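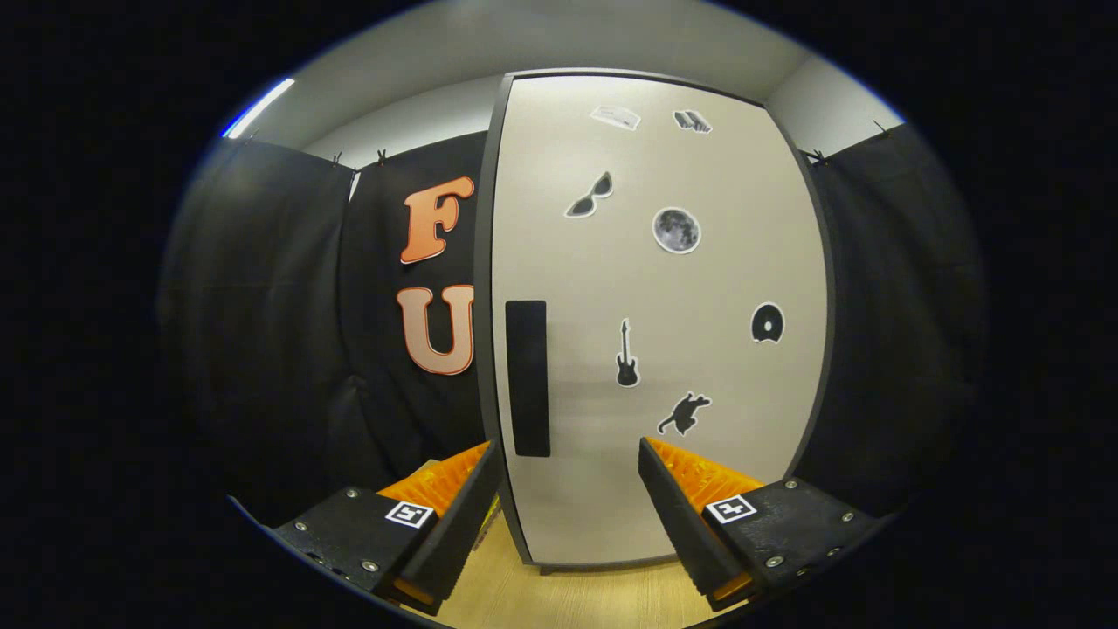

*Panel with stickers fitted, curtains either side.*

**Ticket:** curtain pulling off rail, stickers lifting on panel
**Raised by:** Mio Hayashi
**Assigned:** Kohei Shibata
**Status:** open, waiting on parts

**Reported**

Right-hand curtain came off the rail twice in January. Bottom edge of the guitar sticker lifting. The moon and sunglasses are fine.

**Log**

09:40 – Checked rail. No movement at the fixings. Curtain hem measured 30 mm clear of the floor, so it isn't dragging.

10:05 – Swapped one clip from the right curtain with one from the middle. Fault stayed on the right. Clips ruled out.

10:30 – Weighed the right curtain: 300 g heavier than the middle one. Different fabric batch, according to Rin Nagano. Load per clip is too high at the current spacing.

11:15 – Guitar sticker: cleaned behind the lifted edge with isopropyl, pressed for 40 seconds with a rubber roller. Panel surface had polish residue on it. Same treatment on the animal silhouette as a precaution.

11:30 – Orange F and U on the curtain tugged by hand, both firm. No action.

**Next**

- Order more black clips from Cutcombe, same jaw width (38 mm).
- Refit right curtain at closer spacing.
- Cleaners to use a plain damp cloth on the panel, no polish. Mio to pass on.
- Recheck guitar sticker when the clips go in.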